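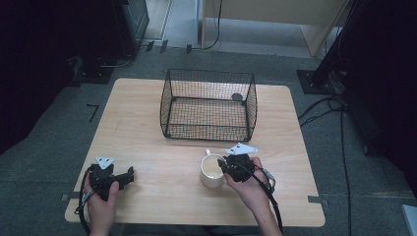
手持ちグリッパー2台とマグカップ。奥は黒いワイヤーバスケット。

7月 文:Fouad Cherkaoui

手持ちグリッパーを食器と台所小物で試すときの工夫

作業場でDrakicoとNustaの手持ちグリッパーを比べている。つかむのはマグカップ、茶碗、しゃもじ、スポンジ、ふきんといった台所のものばかりで、特別な試験片は使わない。同じことを家の机や小さな工房でやる人向けに、やってみて役に立ったことを書いておく。数値の比較表は別にまとめるので、ここでは準備と手順が中心になる。

1. 机の上は先に片づける

使う物だけを机に出す。ペン、工具、飲み物は別の台に移す。つかむ対象が一つ、入れる先が一つあれば、比較としては足りる。物が増えると、グリッパーの差を見ているのか、物をよける腕前の差を見ているのか分からなくなる。

机は拭いてから使う。水拭きのあとに乾拭き。粉や油が残っていると、カップの底がすべったりすべらなかったりして、つかむ前に動いてしまう。洗剤を使った日はもう一度水で拭く。

2. 入れ物は網のかごが扱いやすい

深い箱は中が見えず、指先がどこにあるか分からない。ワイヤーのかごなら横からも底が見える。口が底より広いものは、手首を少し傾けたままでも入れやすい。

軽いかごはグリッパーが当たると動く。底の四隅にすべり止めを貼るか、裏に両面テープを小さく切って付ける。すべり止めは100円ショップの家具用で間に合う。はがれて中に落ちていることがあるので、始める前にかごを持ち上げて確かめる。

網目に細い爪が引っかかることもある。引っかかったら引っぱらず、いったん開いてから来た方向に戻す。

3. マグカップは取っ手の向きを決めておく

マグカップは取っ手の向きで難しさがまるで変わる。取っ手が奥なら胴や縁に横から寄せられる。取っ手が手前や横にあると、爪の通り道をふさぐ。比べるときは向きを一つ決め、その向きで全部のグリッパーを試してから次の向きに移る。

机にマスキングテープで小さな印を付けて、底の縁をそこに合わせる。鉛筆で書くと木目の机では見失いやすい。テープは毎日貼り替えると跡が残りにくい。

陶器は縁が欠けやすい。初めての爪を試すときは、先に同じくらいの太さのプラスチックのコップで閉じ加減をつかんでおく。うちでは割ってもよいカップを2個用意した。

4. 両手で使うときは役割を分ける

左右に1台ずつ持つと、どうしても両方を同時に動かしたくなる。最初のうちは片方を止めておいたほうがよい。右でカップに寄せる間、左は開いたまま待つ。慣れてきたら左でかごを押さえる役を入れる。

握る手は力を抜く。爪を強く閉じようとして手首まで固めると、先端が下がって机をこする。肘を軽く体につけると安定する。腕が疲れてきたらその日の記録はそこで切る。疲れた後の分を混ぜると、後に試した機種が不利になる。

順番も毎回入れ替える。水曜にDrakicoから始めたなら、次はNustaから始める。

5. ケーブルは手の外側に逃がす

有線のグリッパーはケーブルの重さで向きが変わる。机の手前側に垂らし、肘より外に回すと軽くなる。机の角にこすれる場所には、切れ目を入れた水道ホースを短くかぶせておくとよい。

床のケーブルは、椅子や足で踏まない側に寄せる。余った分はきつく巻かず、大きめの輪にして面ファスナーで留める。コネクターが手首のそばに来る型では、袖口が引っかかる。長袖ならまくっておく。

Helmyの延長ケーブルも使ってみたが、うちの机には長すぎた。短いもののほうが扱いは楽だった。

6. 物を置く前に、開いた指だけを映しておく

カメラ付きのグリッパーでは、何もつかまない状態の映像を毎回最初に撮る。指を開いて机に向け、そのまま数秒待つ。あとで見返すとき、指の位置がずれたのか、物の置き場所がずれたのかを切り分けられる。

明るい色の机は照明が映り込んで白っぽくなりやすい。黒い指との明暗差も大きく、露出を自動のままにすると途中で明るさが変わることがある。照明を天井に向けて反射光にするか、机から離すかする。それでも白いときは、つやのない無地の布を敷く。ただし布は寄るので、四辺をテープで留める。

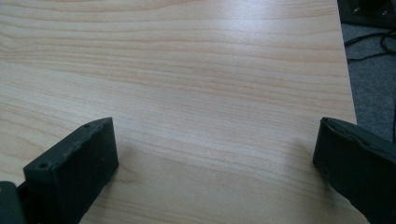

7. 指先の当て物をこまめに見る

先端の当て物は、使ううちに縁から浮いたり毛羽立ったりする。浮いた縁は薄い物をすくうときに邪魔になる。指で押さえて戻るならそのまま、戻らないなら貼り替える。片側だけ貼り替えると左右で効きが変わるので、両方いっしょに替える。

貼る前に古いのりを消しゴムでこすり落とす。無水アルコールを使うなら、樹脂の目立たないところで先に試す。3Dプリントの部品は表面に細かい段があり、そこにのりが残る。古い歯ブラシが役に立つ。

ねじも見る。使い続けるとゆるむ。六角レンチを机の引き出しに1本入れておき、始める前に軽く締まり具合をみる。強く締めると樹脂が割れる。

8. 記録は紙で十分

Drakicoの分とNustaの分を合わせて311回試した。記録は方眼紙に1回1マス、入ったら丸、落としたらバツ、つかみ直したら三角。これだけで集計はできる。気づいたことは余白に書く。「縁ですべる」「閉じる音が変わった」程度でよい。

三角を省かないこと。丸とバツだけにすると、つかみ直しの多い機種が実際より良く見える。

マスの左端に物の名前、上に機種名を入れておく。Wasthorpeの作業場では色ペンで機種を分けているそうだが、コピーすると見分けがつかなくなるので、うちは文字にしている。

9. 片づけ

使った食器は洗ってから戻す。爪の当て物の粉が付くことがあるので、試験用の食器は食事用と分け、底に油性ペンで印を書いた。グリッパーは爪を開いて置く。閉じたまましまうと当て物に跡がつく。ケーブルは本体から抜き、根元を折らないように輪にして箱の上に載せる。

ふきんとスポンジの結果はまだそろっていない。濡らしたときと乾いたときで差が大きく、回数を足しているところ。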